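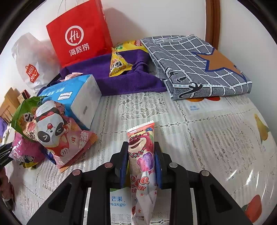
Gikden Residents' Association: Changes to Guest Room Bookings

The guest rooms on the second floor of the Kozma building will move to a new booking system in December. Residents who have used the rooms for visiting family will find most of the arrangements unchanged, but the rules on length of stay and payment have been revised.

A booking may now run for up to 4 nights. Longer stays remain possible outside the holiday period, on written request to the Gikden office. Requests may be made up to 20 days before arrival and are confirmed by e-mail. The office will no longer hold a room on the strength of a telephone call.

Guests may check in from 3 p.m. and are asked to leave by 11 a.m. Bed linen and towels are supplied. Tables in the rooms may be used for light meals, and hot food should be prepared in the shared kitchen at the end of the corridor.

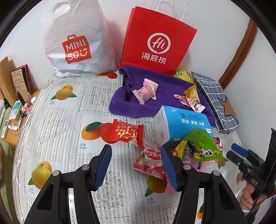

Will residents who have already reserved a room need to book again?

Existing reservations will be carried over by the office, and the resident named on the booking will receive a new confirmation. The old rate applies to these stays, including any that fall after the change.

The Association received 3,111 guest nights' worth of requests over the past year, well above the about 2,000 that the rooms can provide. Members are therefore asked to cancel promptly when plans change. Keys may be collected from the Celo Street entrance, where the night desk is staffed until 10 p.m.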